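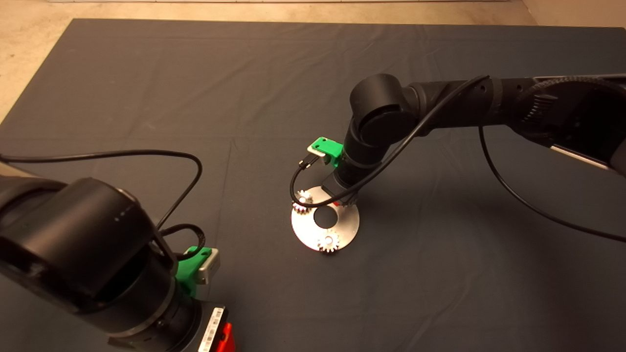 Can a machine do the small jobs yet?

Pleloncombe Workshop News, 25/03/2026

Putting a gear on a plate is a job most people on our assembly benches can do while talking about something else. It's also one of the jobs we get asked about most when the subject of robots comes up, so we spent part of the winter finding out how close a pair of arms can get to it.

The short answer is that they can do it, slowly, and they need a person nearby.

The trial ran at the Stistudgate shop. Over the length of it, the arms made 2,293 attempts at picking up a small spur gear and setting it down where it belonged. The first stretch went badly. Gears were dropped or pushed along the cloth, and a good many were set down a little off and had to be moved by hand. After the grip was changed and the practice runs were done again from the start, things got better. The last block was 685 attempts, and most of those ended with the gear in the right place. Most is still short of what a bench worker does without trying.

The trouble is mainly with the parts. Small metal gears are shiny, and a camera that sees a bright spot in one position may see a dull gray one when the gear is turned a few degrees. Dark cloth under the work helped, both with glare and with noise, and it stopped dropped gears from rolling off. Teeth are the other problem. Two gears that need to mesh will sometimes sit on top of each other, tooth on tooth, and a person fixes that with a wiggle of the thumb. The arms had to be taught the wiggle, and they tend to overdo it.

Speed is where the gap is widest. A trained worker at Stistudgate finishes a gear set in well under a minute. The arms took more than 6 minutes on a typical set, with pauses between moves that are hard to watch if you've ever been on piece rate. They don't get tired, of course, and they can be left going through lunch, but a jam at five past twelve means nothing gets done until one.

We also tried the household side, on a smaller scale. Drinda, the home-help project that shares our parts store, has been putting its own machine through three chores: folding towels, loading a dish rack and sorting a drawer of silverware. Towels are the best of the three. A square towel comes out folded nearly every time, though a fitted sheet is still out of reach and they've stopped trying for now. The dish rack is fine with plates and poor with anything that has a handle. Silverware goes about as well as our gears, and for much the same reason – it's small, shiny and never lies the same way twice.

People ask if this means jobs are going. At the speeds we saw, no bench is being replaced this year. Where an arm might earn its place is on the dull in-between work, such as laying out parts ahead of a shift or checking that a tray is full before it moves on. The Jafarzadeh line has asked to try exactly that, with trays made up overnight and checked by a person in the morning. If the trays are right often enough, the trial will carry on into July.

Some practical notes for anyone on that line. Keep sleeves and lanyards away from the arms while they're running. If a gear ends up on the floor, press stop before you reach for it. Please write every stoppage in the book, even the short ones, with what the arms were doing at the time. A line that says "gear stuck, right arm, freed by hand" is plenty.

Cables need a look at the start of each shift as well. They work loose with the bending, and a loop that hangs too low can catch on a part.

The full results are in the binder by the Stistudgate time clock. The sheets for the towel and dish rack tests are at the back – ask at the parts store if you'd like a copy.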